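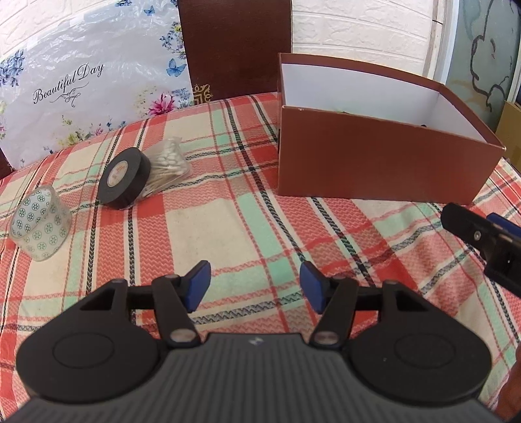
One of you wrote to me after the last class asking whether an actor who gains weight for a part is acting at all, or just eating. I've been chewing on that ever since (sorry), so I'm going to start there and let the planned opening slide to next time.

Notes for session 2: The body as part of the performance

My short answer is that the weight, the haircut and the false teeth are all preparation, and the acting is what happens once the camera rolls. My longer answer is messier. A changed body changes how you sit down, how you breathe on the stairs, how long it takes you to get out of a car. Some actors use all of that. Others walk around in the new body exactly the way they walked around in the old one, and you can feel it, even if you can't say why at first.

We'll use Trillthorpe for this, all 114 minutes of it. Please watch the whole thing before class and don't skip to the hospital part! The lead is heavier in the second half, and what I love is how little the film makes of it. No mirror, no bathroom scale, no friend saying how different she looks. She just stops crossing her legs.

Then compare Gikach, where the makeup is terrific and gets a big reveal with music under it. I enjoy that movie a lot, but watch the hands. They belong to a much younger person — the face has aged and the hands haven't heard the news.

Words I'll be using

Transformation: any physical change made for a part, whether it's the actor's own body or something glued on.
Prosthetic: the glued-on kind.
Reveal: the shot that shows us the change for the first time. Ask who is looking, and how long we have to wait.
Carryover: my own word, so don't go looking for it in the textbook. I mean habits from an actor's earlier roles that sneak into the new one.

For next time

Pick one performance from the Cho list and write 750 words on a single physical choice. One! Last year I got papers covering the limp, the accent, the wig and the divorce, and they were exhausting. Plot summary doesn't count toward the total. I've seen the movies.

The paper is worth 25 points. Trudholm has the discs on reserve at the front desk, and you can watch them there or take one home overnight. If you want to write on something that isn't on the list, email me the title first.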